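Home Organization and Storage, Unit 2: Open Shelving and the Honest Cubby
Handout to accompany the lecture. Bring it back; the copier budget is not what it was.
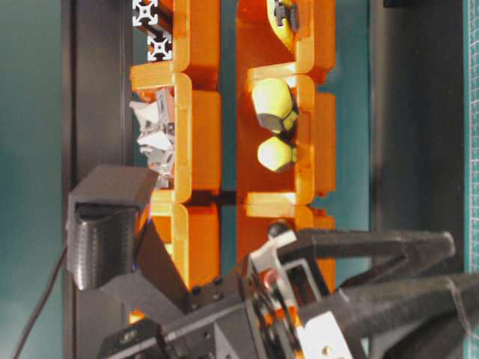

Fig. 1. Stacked cubbies in translucent orange plastic, two units side by side. Note the lipped dividers and the contents of the middle compartments.

1. Why open shelving at all

A closed cabinet is a promise that you will deal with something later. An open cubby makes no promises. Whatever you put in it is on display until you take it out, and this is either its great virtue or the reason people buy curtains. For this unit we are on the side of the cubby, with reservations, which come in section 4.

Terms you need for the rest of the course:

Bay: the open space between two dividers. Used in these notes interchangeably with "compartment" and "cubby," depending on my mood.
Lip: the raised or rounded edge of a divider. It discourages round things from leaving.
Dead bay: a bay whose contents nobody in the household can name without looking.
Face: the side you reach in from.

2. Material and color

Translucent plastic sits between a glass shelf, where everything shows, and a painted one, where nothing does. Light comes through it, so the color changes with the hour. In Fig. 1 the divider edges on the right unit are glowing brighter than the rest, which is pretty, and which also tells you where the light gets in. Put the things you have trouble finding there.

Orange is a matter of taste. The Ellen exercise from Unit 1 (the one with the beige pantry) should have shown you that a strong shelf color makes pale items easier to pick out and makes mess look deliberate. Do not rely on the second effect when company is coming.

Glossy surfaces show fingerprints. Budget time for wiping, then double it.

3. Reading a bay

Take the middle compartment on the right. It holds two pale yellow-green rounded objects with dark gray ends, the larger one above the smaller. They share a color and a general shape, so they share a bay. You could describe the contents over the phone to somebody standing in front of the shelf, and that is the test we will use all term. I call it the phone test. It has no literature behind it.

Now the middle compartment on the left: a crumpled pile of white and gray material, with a small gray block standing up in the folds. Try the phone test on that. Most of you will get as far as "the stuff, and then the thing in the stuff."

Crumpled material takes up as much room as it is given. Folded, it takes up what you decide. If it is worth keeping, fold it and stand the small item beside it. If it is packing, ask when you last packed anything.

4. Reservations

Rounded objects waste corners – accept this. A square bay will never be full of round things, and the empty corners will attract batteries.

Narrow gaps between units, like the dark teal one in the figure, collect whatever is thin enough to fall in. Either push the units together or leave enough room for your hand. The Jendolport method recommends a filler strip. I have tried the filler strip. It is now in the gap somewhere.

Top bays become parking for odd parts. Clips and offcuts go up there "for now." Give the top bay a category before it picks one for itself.

5. For next time

Read the Takács chapter on small-parts storage, skipping the section on labels, which we will argue about in June. Then choose one open shelf at home and write up two bays: one that passes the phone test and one that fails. Sketches welcome, in pencil. Keep it under 605 words. Last term's longest submission described a single junk drawer, and a drawer is not a bay.

Leave your write-up in the tray outside Room 243 in the Jovov building. It is the tray with nothing else in it, or it was when I left.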